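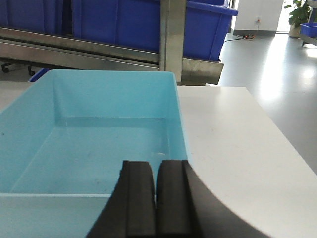

Tromico open day, Heywood

The flyer promised "a rare look inside a working sorting room", and I am the sort of person who drives 50 minutes for a sentence like that. So was most of the car park. By ten in the morning there was a queue past the roller door, a sausage sizzle already out of onions, and a man explaining pallets to his grandson with real feeling.

Tromico packs small parts kits for other companies - hinges, feet, the little bag of screws you lose on the way home from the shop. Our group went in with Effie Menzies, who has run the sorting room for three years and has the voice of someone used to being heard over a compressor. She gave us hairnets. I didn't ask what a hinge might have against hair.

The sorting room

I had pictured conveyor belts. What you get is white tables, steel racks and plastic tubs, and a good deal of thought about where each of them goes. The tubs are the heart of it. According to Effie, the big shallow blue ones take whatever has come in from the supplier, and the pink trays take whatever has been checked and is ready to bag. The shape matters more than I would have guessed. In a deep tub the small stuff sinks and you spend your afternoon digging for it, while a shallow one lets you see the lot.

They used to buy grey tubs from Ernex until somebody noticed that grey washers in a grey tub are more or less a magic trick. The switch to colours happened one July and is still spoken of here the way other places speak of a flood.

A woman behind me asked whether the colours were ever mixed up. "Only by management," said Effie, and moved us along.

The racks are stainless steel and came second-hand from a commercial kitchen, which explains why they look ready to receive a tray of lamingtons. Spare blue bins live on the shelf behind the tables, within reach of anyone who doesn't mind leaning. There are 71 kits on the current list, and Effie claims to know every one by the sound of the bag. We tested her on two. She got one, and told us the other had been packed wrong.

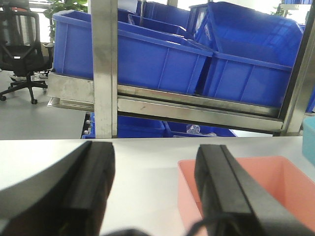 The bagging room and the shop

Next door is louder and we were allowed in for nearly five minutes. Bags go in flat, come out full, and drop into a carton with a slap. The Skeketti kit, for a flat-pack shoe rack, was running while we watched. I own that shoe rack. Mine leans, and I now know the fault is mine.

The tour ends in the shop, as tours do. Seconds tubs were going cheap by the door, and I bought two of the blue, with no plan for either. Parking is free, the tea is not, and if you want onions, get there before ten.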